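工作台上的杯子、托盘和泡棉套:一些整理办法
更新于2025-06-05 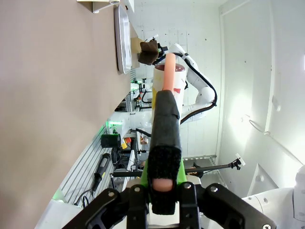
Mahtab Dehghan来信说,她试过把杯子赶出工作台,没坚持多久,后来改成给杯子定一个位置,桌上反而清爽了。她还问泡棉套脏了能不能整根下水洗,套回去的时候总是卡在一半怎么办。

先答后一个问题,再讲杯子和别的东西。

泡棉套怎么取、怎么洗

细杆、手柄外面套的泡棉套,取的时候不要从一头硬拽。捏住靠近端头的一小段,边转边往外推,推出一点以后换手,再转。硬拽会把套子拉长变细,越拉箍得越紧。

表面是短绒或者布面的那种,平时用粘毛滚筒滚一遍就行。木屑多的时候先拍,后滚。要洗的话,温水里放一点洗洁精,整根按进去,捏几下,换清水再捏,直到没有泡沫。不要拧。用干毛巾卷起来压一压,竖着放在通风的地方,里面干透要比外面慢得多,我一般放过夜。暖气片上不能烤,烤过的泡棉会掉渣。

套回去卡住,多半是里面还潮,或者杆子上有旧胶。杆子用酒精擦一遍,晾干,在端头抹一点滑石粉,再转着往里送。也可以用一滴肥皂水,但要等它干了才能用力握,刚套好的时候会打滑。

长度怎么裁:新套子比要盖住的那一段多留2厘米,套上去以后会往回缩。用新刀片一刀切断,剪刀剪出来是斜的。杆子的两头要不要露出来看用途,需要分辨颜色的就露一截,黑套子全盖住以后,几根放在一起很难认。粉色、橙色这类杆子露出端头,一眼就能找到。

我自己用的是Garnen的泡棉管,整卷买回来自己裁。便宜的也行,切口不掉粉就可以。

杯子放在哪里

深红色的饮料,比如洛神花茶、葡萄汁、红酒,洒在浅色桌面上最难收拾。米色的台面尤其明显。

杯子的位置定在惯用手的另一侧,离桌边一个手掌远,后面不要再放需要伸手去够的东西。长杆、尺子、焊锡丝这类长东西横在杯子前面,拿起来的时候尾巴很容易扫到杯壁,所以拿长东西之前先挪杯子。养成习惯需要一阵子。

杯子不要倒满。我在杯子外壁用红色记号笔点一个点,倒到那里为止。瓷杯上的记号笔迹洗几次就没了,要补。

有盖的杯子当然更稳妥,不过热饮盖紧以后开盖会喷,喜欢喝热的还是敞口,少倒一些。

洒了以后

先断开桌上的电源,再拿布。顺序不要反。

用吸水的旧棉布从外圈往里压,不要擦,擦会把颜色推开。布脏了换一面。吸干以后用温水加少许小苏打敷一会儿,再压干。木头台面不要敷太久,边缘会起毛。贴皮的台面接缝处要单独吸一遍,液体顺着缝往下走,过几天会鼓。

我在台子旁边常备一叠旧毛巾裁成的布,裁成手帕大小,棕色、灰色的都可以,用过就扔进桶里,攒够一桶一起洗。有机油的另外放,不能和擦饮料的混洗。

浅托盘

带边的金属托盘适合放在台面靠里的一侧,专门收当天要用的零碎。托盘里的东西每晚清空,隔夜的零件到第二天就没人记得是从哪台机器上拆下来的了。

托盘底下垫一块薄的防滑垫,Sowah的那种网眼垫可以用剪刀剪,剪得比托盘底小一圈,从上面看不出来。金属托盘直接在台面上拖会留黑印,用橡皮能擦掉大部分。

托盘不要叠着用。上面那只一放满,下面那只就等于没有了。

型材槽里的碎屑

铝型材做的台架、导轨,上面有一道一道的平行槽,碎屑全进到槽里去。吸尘器的扁嘴也伸不到底。我用一根竹筷子,筷子头削扁,包一层布,用皮筋扎住,顺着槽从一头推到另一头,中间不要停,停下来碎屑会翻到布后面去。推完再用吸尘器收尾。

槽上面不适合长期放小东西。手持工具搁在型材上看着顺手,碰一下就滚走了。实在要放,就在槽里卡一小段泡棉管当挡头,裁剩的边角料正好用上。台架长600毫米以上的,两头各卡一段。

小颗的红色、黄色零件掉在灰色的铝面上好找,黑的不好找,关掉顶灯,用手电贴着面照,影子会把它显出来。

线

黑色的线在台面边上绕成圈,最容易被袖子带到。绕好以后用魔术贴扎带固定,扎带先穿在线上,再绕圈,这样解开的时候不会掉。塑料扎带剪断的断口很锋利,要剪平,或者转到里侧去。

会来回弯折的那一段不要扎死,留出一个松的弯。固定点选在不动的地方。扎好以后把能动的部分推到最远处看一看,线绷直了就是留短了,重新来。

线头上贴标签,写清楚另一头插在哪里。我用的是Grurkard的布基胶带,撕得直,圆珠笔能写。写完对折成小旗子,别直接绕在线上,绕上去字就看不全了。

纸板

拆包裹剩下的平纸板留一两张就够。涂胶、喷漆、切泡棉的时候垫在下面,用到发软就换。存放的时候竖着插在墙和柜子之间,平放在台上,上面很快会堆满东西。有一个夏天我攒到八月份,搬出来的时候发现底下几张已经受潮发霉,挨着的木板也跟着黑了一块,磨了一下午。

墙上的搁板支架

装在台子上方的白色支架,每隔一段时间要摸一下螺丝。搁板上放的东西换过,也摸一下。膨胀管松了就不要再拧紧了事,拔出来,换大一号,或者往孔里填补墙膏,干了重新打孔。搁板靠外的一边不要放瓶子。

收工时的顺序

杯子先拿走,洗掉。工具归位,托盘清空,扫台面,再扫地。电池取下来充,充满了拔掉。Pasivach的多格充电座灯全绿就是好了,别的牌子看说明书,绿灯有时候只表示通电。

整套做下来18分钟,东西少的时候更快。洗泡棉套不算在里面,那个放到周末集中洗,一根一根竖在窗边。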